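Vitale Cell Maintenance and Setup: Progress Report to the Listton Fund
October 20, 2021

1. Purpose

This report covers the upkeep of the Vitale handling cell at the Wellar site since the last report in January. It describes the work completed under the grant, the faults found, and the work still open.

2. Condition of the cell

The cell has logged 700 hours of operation in the reporting period. Routine service was carried out at every 200 hours, as set out in the maintenance plan. Each service included a check of joint play, replacement of worn finger pads, inspection of the cable runs and a full backup of the controller settings.

Three faults led to unplanned stops. The first was a broken conductor in the wrist cable of the left arm, found after intermittent loss of the force signal. The cable was replaced and the strain relief moved closer to the connector. The second was a loose mounting bolt at the base of the right arm. All base bolts have since been retightened and marked with paint so that movement can be seen at the daily check. The third was a failed cooling fan in the controller cabinet. A spare is now kept on site.

3. Calibration

The reference positions of both arms were measured again after the bolt was retightened. The right arm had shifted by 3 millimeters at the tool tip and was corrected. The calibration routine supplied by Jamitz was run in full afterward, and the results were filed with the service log. The routine remains slow, and a shorter version for use after minor repairs is under review.

4. Hand-worn devices and work surface

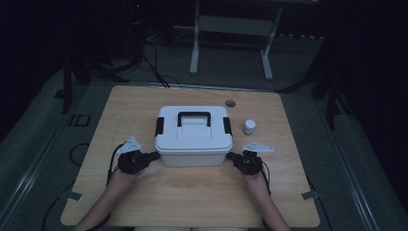

Setup of the hand-worn devices has taken more staff time than the plan allowed. Each session begins with a check of fit, signal and cable routing before any handling task is started. The devices sit on the backs of the hands, and a separate cable runs from each one, so the operator must be able to reach the closed storage box on the tabletop without pulling either cable tight. A written procedure for this check is in use. A total of 189 sessions have been completed with it, and the session log now has a field for cable faults.

5. Work still open

The right wrist cable is of the same age as the one that failed and will be replaced at the next scheduled service. The shortened calibration routine will be tested against the full one before it is adopted. No change to the approved budget is requested.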